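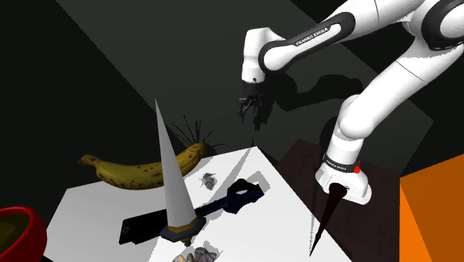
I finally did the thing I've been putting off since winter and went through all the photos on my old laptop. There were 3582 of them! I'd have guessed 1000, tops. A whole lot turned out to be the same sunset taken from the same porch, plus screenshots of recipes I never cooked (sorry, lentil loaf).

My rule was to do two folders a night with a cup of tea and stop there, even if I was on a roll. Abbas Rostami wrote in after the last issue to say he sorts his by person first and by year second, and I stole that right away – so much easier than trying to remember which June was which. I also quit renaming files one by one. Life is short.

The blurry ones of my grandmother laughing stay, by the way. I don't care how blurry they are.

I'm hoping to get the whole lot under 3000 by Saturday and then order a small printed book for my sister, who has been asking for ages. If you've had one made and liked the paper, hit reply and tell me where you got it. I'll put the best tips in the next issue.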